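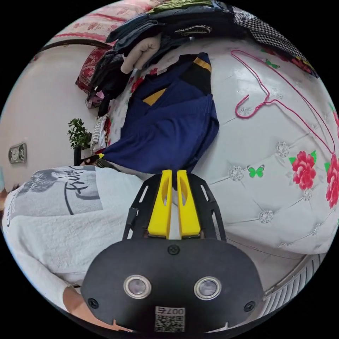
A sleep tracker arrived at our house in September and I've been arguing with it ever since. It's called a Pandatitz, it's a flat pad that goes under the mattress, and it cost 145 dollars, which my wife said was reasonable compared to the rings. I said it was unreasonable compared to knowing whether I was tired. We bought it anyway, mostly because of Asabe Ogundipe.

Asabe is a friend from the Cronin Street pool, and she swears by hers. She swims before work and used to drag herself up the ladder at the end, and then she started looking at her "recovery" every morning and, she says, everything changed. When I asked what she'd changed, she said she goes to bed earlier and quit having wine on weeknights. I would like to suggest that this is what did it. She says she wouldn't have done either one without the number. We've had this conversation maybe a dozen times.

So, the number. Every morning you get a score out of a hundred and a sentence. The sentence is the part I can't stand. "You're ready to take on the day." Am I? I had a 91 the night our smoke alarm started chirping and I lay there from two until after four deciding whether to get the stepladder. I was lying very still, you see. The pad thinks I was in a beautiful deep sleep. The following week I slept like a stone, woke up feeling twenty-five, and got a 58 and a suggestion that I "take it easy."

I wrote to the company about that. The reply said that how rested I feel "may not always reflect" how rested I am. Read that again. I'm supposed to be tired and not know it. I've been tired plenty of times and I've always been the first to hear about it.

What bothers me more is what the score does to the morning. For a few weeks I'd reach for the phone before I'd even decided how I felt, and if it said 60 I'd carry the 60 around all day like a stone in my shoe. I snapped at a guy at the tire place. I skipped the pool. My wife tested this on me, by the way. She looked at my phone first, told me I'd gotten an 88, and I went out and cleaned the gutters. It had been a 63.

The app also wants you to read its articles, and they're full of studies. I clicked through to one that supposedly proved people with trackers sleep better. It had 2,491 people in it, which sounds like a lot until you get to the part where they'd all bought the tracker themselves and were asked, by the company that sold it, if they felt it was helping. What are they going to say? I paid for a bread machine once and told everybody it was helping, too.

There's a subscription, naturally. The first 11 weeks are free and then your own history goes behind a wall unless you pay 6 dollars a month. I don't want to pay rent on last Tuesday's sleep. I let it lapse, and now the app shows me a blurry graph with a little padlock on it. I find I can live without knowing.

I'll be fair to the other side for one paragraph. My brother-in-law out in Jatalside has a real breathing problem at night, and he found out about it through a sleep lab, with wires and a technician and a doctor who explained the results to him in person. He has a machine now and he looks ten years younger. So I'm not saying sleep can't be measured. I'm saying I have doubts about measuring it through a foam mattress with a gadget that once logged our cat as me.

And yes, I've seen the new one, the Fadura, which clips to your pillow and is supposed to listen to you instead. Three people have sent me the link. It gives you two scores. I don't know what I'd do with the second one.

Where things stand now is that the pad is still under there, because getting it out means lifting the whole mattress and my back isn't interested. It's unplugged. I go to bed when I'm sleepy, or a little after if the book is good. Some mornings I feel great and some mornings I don't, and by the second cup of coffee I've usually forgotten which kind it was.

Asabe got a 94 yesterday. She texted me a screenshot. I told her I'd slept fine, thanks, and she asked me how I knew.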